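Poltby Household Sorting Project
Interim report to the Mumo Fund
Prepared by Roxana Ilie for Sérgio Peixoto, grants office
June 4, 2020

You asked for a plain account of where we are, so I will start with the number that bothers me. The plan called for 311 household items to be sorted, labeled and given a fixed place by the end of this period. We have done 200. The shortfall is mostly in medicines and small paper goods, and I don't think the plan ever allowed enough time for either.

Large things went quickly. Bedding, clothing and kitchenware were sorted in the first two weeks, and the Farouk checklist worked well enough for them. It asks what the item is, which room it belongs in and whether it is still used. For a blanket or a bowl, that's a fair set of questions.

It is a poor set for medicines. A stick packet that has left its carton often has no directions with it, and the checklist has no line for that. It also has no line for labels in a language the sorter can't read. Our sorters have been putting such packets in a pile marked "later," and by the last week of the period the pile held 31 of them. I would call that a failure of the form. Skokolix, who wrote it, would call it a training issue. We have had that conversation twice.

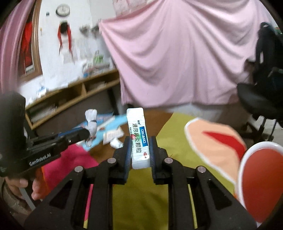 Sorting table: a DIKANG stick packet, labeled 通窍鼻炎颗粒.

The name on that one translates as granules for a stuffy nose and rhinitis, so it goes in with the cold and allergy remedies. Fine. But it took a reader of Chinese to say so, and we have one, on Tuesdays. I have asked for a second and been told to use a phone app. I tried the app on several labels and would not want to file medicine on the strength of what it gave me.

The other problem is the work surface. Medicines are still being handled on the same table as fabrics, cartons and odds and ends from other rooms. The original proposal promised a separate area for small items. I can't report that we have one, and I have stopped believing the line in the schedule that says it is "in progress." Either we set it up this month or we take it out of the plan.

Spending is under budget, but please don't read much into that. Nearly all of the difference is the storage bins, which were ordered late and haven't been paid for. The 24 drawer units did arrive. They are too deep for stick packets, which slide to the back and lie flat, and I would like to exchange half of them for shallow trays before anyone sticks labels on the fronts.

What I am asking for:

A new end date in August for the medicine section only.
Permission to rewrite the Farouk checklist for medicines, with lines for missing cartons and unread labels.
A second label reader, one day a week.

Bedding and kitchenware can be closed out now. I would hold off on any announcement about the rest.

R.I.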